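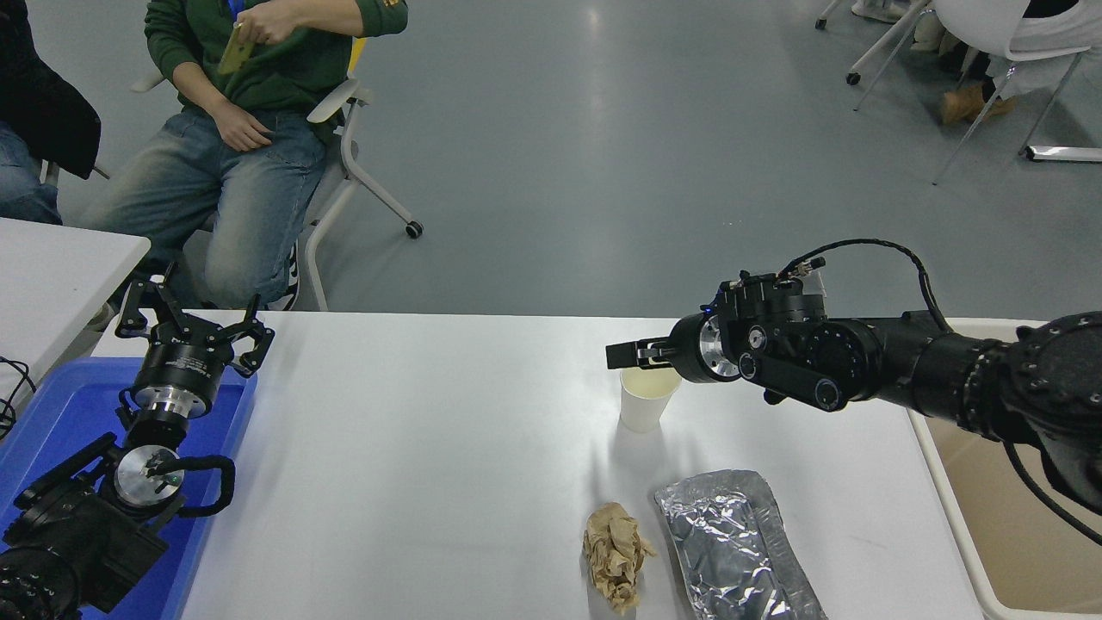 Figure 5.1 A white table with a paper cup, a crumpled paper towel and a tray wrapped in foil.

Chapter 5
Throwing Things Away

I grew up in a house where foil was washed. My grandmother peeled it off the roasting tin, rinsed it under the tap, smoothed it flat with the back of a spoon and hung it over the tap to dry, and if you binned a piece that still had some life in it you heard about it until bedtime. I thought every family did this! Then I went to stay with a school friend in August, watched her dad screw up a whole sheet and lob it across the kitchen, and felt slightly faint.

I start with foil because this chapter is about rubbish, and rubbish is a slippery word. In Chapter 4 we looked at how things get bought. Now we follow them out of the door. What interests me is the moment when a useful object turns into waste, and who gets to decide that it has. A paper cup does its job for a few minutes. A paper towel may not last that long. Neither has changed very much by the time we let go of it (a bit soggy, perhaps), but we have stopped wanting it, and in most homes that settles the matter.

Different households draw the line in very different places. When I was teaching evening classes in Kindutdale, I asked my students to keep a waste diary, and I still have most of them in a box under my desk. Oanh Cao wrote down every single item, right down to the string off a parcel. Man-sik Oh only wrote down what went into the kitchen bin, and left out the garden, the bathroom and his car, which he told me was "a separate problem". A-yeong Min's family saved jars, bags and ribbon but threw out bread the minute it went hard. Put together, the diaries came to 1473 entries, and 322 of those were things that had been used once. Please don't take those numbers as proof of anything bigger. They come from one class in one town, and as you have just seen, the diarists weren't even counting the same way. We'll come back to that in Section 5.3, where I'll ask you to fix my method.

There is a history here too. For a long time a dustbin held mostly what its name says, the dust and ash from the fire. Rags were sold, bones were sold, and scraps went to the pig if you had one. Packaging as we know it came later, and so did the idea that something might be made on purpose to be thrown away.

Before you read on, get yourself a notebook and start your own diary. Keep it for 20 days if you can bear to, and write things down as they go in the bin, because trying to remember them at bedtime doesn't work (I've tried). Note what the thing was, how long you had it, and whether anybody else in the house would have kept it.

Words to look out for in this chapter: single-use, salvage, landfill, household waste, repair.

5.1 What counts as rubbish?

Let's begin with an argument between two neighbours over a broken chair.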